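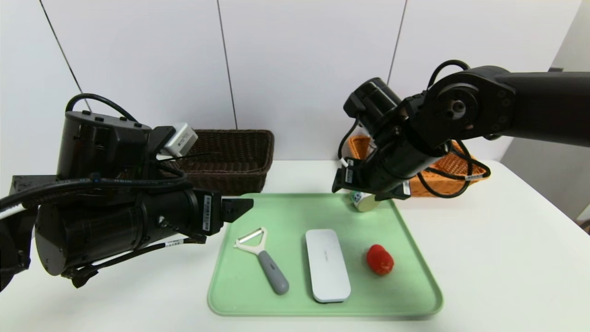 Mint tray with peeler, white case, strawberry and the small printed cup.

Thursday, started 4 pm. Today I worked on the sorting table. The task is the same as in May: small things from the tray are divided into two baskets, kitchen things in one and the rest in the other. I still have no good rule for the white case. It is not food and not a tool, so for now I write it under "other" and ask Umesh Chaudhary when he is back from Studley.

The table top is white and everything pale is hard to find on it.

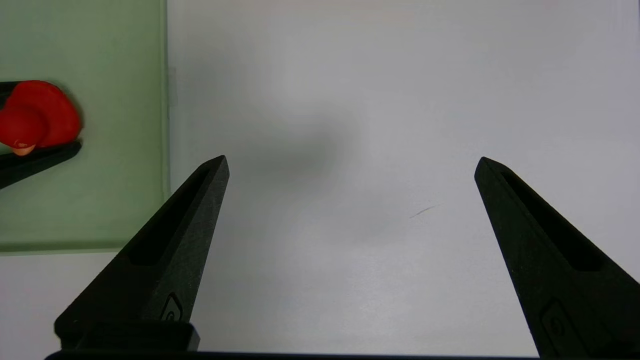
I would like to try a darker cover, maybe the Peltex mat from the store room - it is 270 cm long and must be cut. Please do not cut it before I measure the table again. One full round with tidying took me 45 minutes, too long. Next time I prepare the list of items before I start.
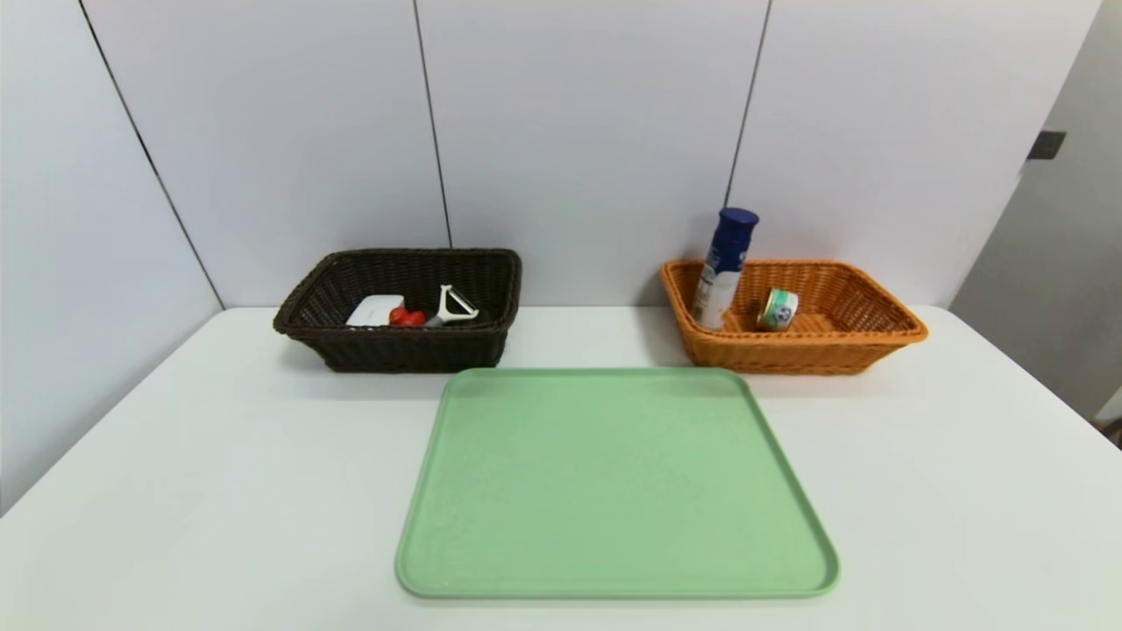 Bruvau Workshop - Household Items Group

Baskets: dark brown on the left, orange on the right, both behind the tray. Please keep this order, the notes in the Mishra folder use it also. The tall can with the navy cap leans in the orange basket, and I want to find a lower basket insert for it. To do: label for shelf 4, new page for item list.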